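Kuvo Table Station
Two-arm recording station for kitchen tasks

Item: Kuvo Table Station, two-arm version
Made and supported by: Tambunan workshop
Page last changed: 2021-01-27

The Kuvo Table Station is a complete place for recording examples of hand work with robot arms. You get the table, the two arms with grippers, the frame, the control computer and the Peteo recording software, already installed. The station is meant for teams who train their own learning system and need many good examples of the same task, done in many slightly different ways.

We sell the station in one size. The arms stand on the far side of the table, so the operator has the long front side free for placing objects.
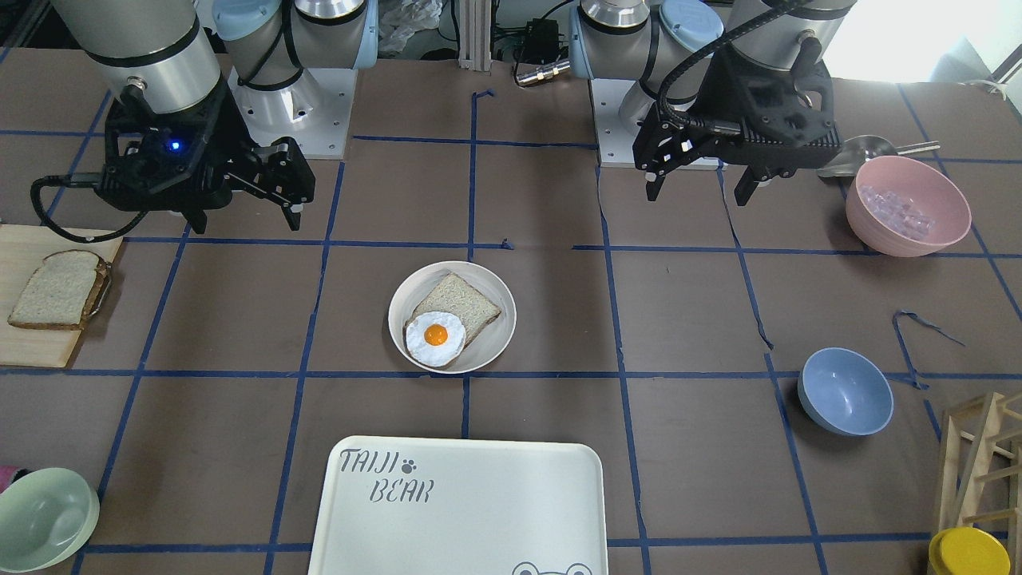

Grid marking. Every table leaves our workshop with a grid of tape on the top. The squares have no effect on the arms. They help the person who prepares the table, who reads from the Peteo screen in which square each object must be put for the next recording. In a breakfast task the plate with the bread may stay in the center while a pink bowl and a light blue bowl change their squares from one recording to the next. When all examples have the same layout, the system learns the layout and fails when a bowl is moved a little. The tape can come loose at the ends after long use. Press it down again or replace it; a spare roll is in the box.

What a recording contains
Joint positions of both arms
Opening of both grippers
Video from the fixed cameras
The task name and the layout number
A mark from the operator: good, bad, or repeat

Recordings marked bad are not deleted. Some customers want to use them later, and it costs only disk space. You can change this in the settings.

How many examples are needed
This is the question we receive most often, and we can give only our own experience. For one short task, such as putting a slice of bread on a plate, we begin with 200 recordings and then test. If the result is weak we go to 400. For a longer task with both arms, plan for 1,000 recordings. The largest set made by one customer on one station until now has 3,000, and the arms needed no repair in this time, only new finger pads.
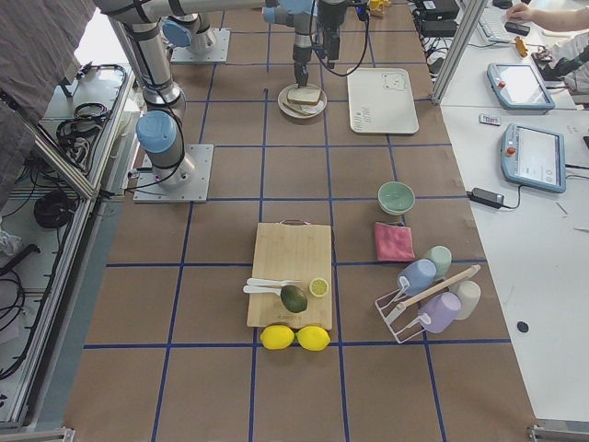
Please also plan the time for preparing the table between recordings. New teams usually forget it. In our own room the preparation takes longer than the recording itself, especially for tasks with many small things. Nabila Ramadan, who leads our recording team, has written a short guide about how to divide this work between two people. It comes printed with the station, and we can send it before you order.

Covering the table
We deliver the top bare or covered with brown paper. The paper is cheap and can be changed when it is dirty or torn, but the tape must then be put again. Please do not use a shiny cover. Reflections from the lamps make trouble in the video.

Object set Estutero (sold separately)
The Estutero set has bowls, mugs, plates, a tray and a rack for cups. You can mix it with objects from your own kitchen, and we recommend this. Please enter every new object in the Peteo list before the first recording, with a name that all operators will use.
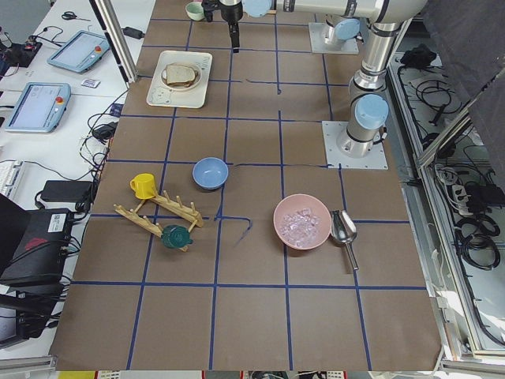 Table laid out with bowls, mugs and cup rack; the two teach pendants are on the desk at the left.

Space and safety
Each arm has its own pendant with a red button. Keep both pendants in reach of the operator at all times. Nobody should put hands on the table while an arm is moving. Leave free room to walk on the front side and on one short side at least.

Delivery
We build each station after the order. Installation and one day of training are included in the price. For a quotation, or to see a station working, please write to Wulan Chong at the Tambunan workshop and tell us which tasks you want to record.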